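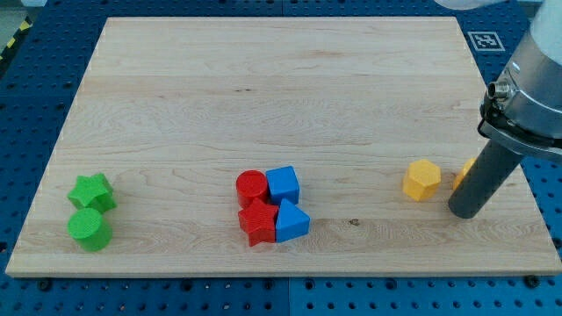
Sorting blocks with a small child sounds restful, and for 2 minutes it is. Start with a board, because a board has edges and a carpet has ambitions. Pale maple is good: red, green and blue plastic all stand out on it, and a green star parked by a green cylinder reads as a pair from across the room. Mine sits on a pegboard table, whose holes will otherwise become the activity.

Put out one color at a time. Let the child find the next piece that belongs. Keep your hands in your lap, which is the hard part.

Once color is boring (60 seconds, on a good day), switch the rule to shape. Now the red star has to leave its red cylinder and go live with the green star. Expect protests. My nephew held out until lunch.

Leave a hand's width between groups. If two groups drift together, ask which piece is lost and wait for the answer, however long and dinosaur-related.

When the triangular block goes into somebody's sock, you're done. Check the other sock too.

Questions or corrections: write to Magdalini Chatzigeorgiou | © Sotden | Back to top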